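Filia teaching kit, reviewed by Lucinda Nakamura
26 Apr 2018

The Filia is a handheld controller and recording program for teaching a robot arm by remote control. You move the controller, the arm copies you, and the program stores each run so that the arm can be trained on it later. It is sold by Dredumlow and works with most mid-sized arms. I used it for towel folding, a job that shows up a poor controller very quickly.

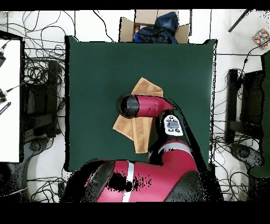
Setting up took most of a morning, and the printed guide skips the part where you match the controller's directions to the arm's. Once that was done, steering was easy to pick up. The hard part is seeing what you are doing. With the wrist low over a crumpled towel, the arm hides a good part of the cloth, and from that side you are left guessing where a fold lies. Filia lets you switch between two views with the thumb button, and I ended up using it all the time. Our plain green table cover helped too, as a tan towel stands out well on it.

Small movements are good. The slow mode cuts your hand speed to a fifth and I would leave it on for anything soft. The grip trigger is less good – it has a dead patch at the start of its travel, so you tend to squeeze too hard and take two layers when you wanted one.
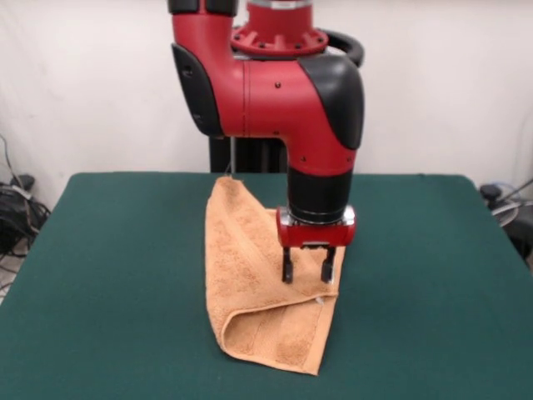
Recording is simple. One press starts a run, a second ends it, and a long press throws it away. I saved 200 runs and lost 3, all when the disk filled up without a warning. Trimming them afterwards is slow, and the Tusier software we had before did that better.

I would buy it again for the steering, but not for the editing. 3 out of 5.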